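Papers > Household Color > Section 3

3.2 Background cloth

Sugiyama and Kazmi asked 59 adults in Ikthorpe which cloths they used at home. Most owned a plain one.

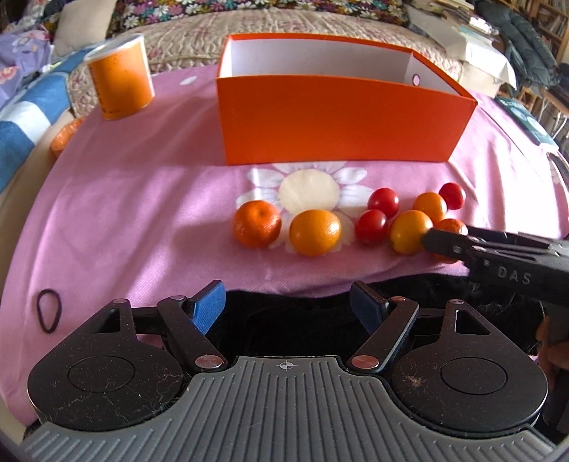
Patterned cloth was kept for guests — 20 homes had none.
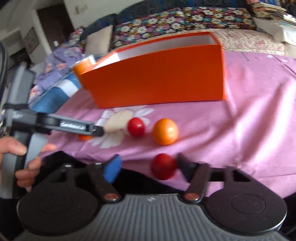

Warm colors are hard to rank by contrast. Readers disagreed most on red and orange. An open orange box on a pink-lilac sheet is one such pairing, and we scored it by hue alone.
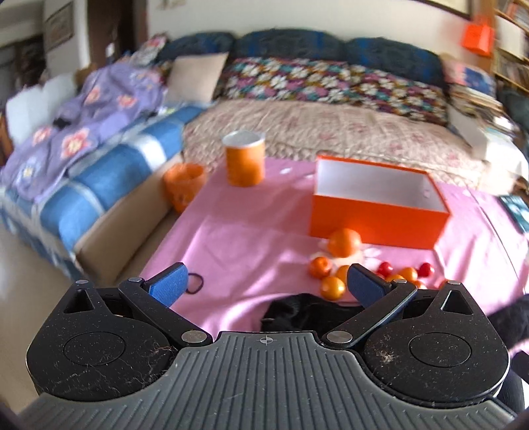
Fading was scored in December, after six washes.
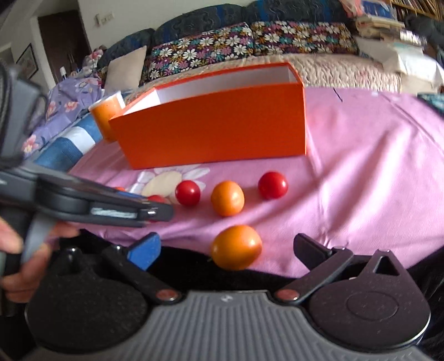
Figure 1. Table covered with a pink tablecloth.

Comments
Jawad Orakzai: Was the water hard?
Rafia Ghumman: Table 2 has no units.

Related
Dye loss in Sukmont cotton
Curtain colors in Pretstead homes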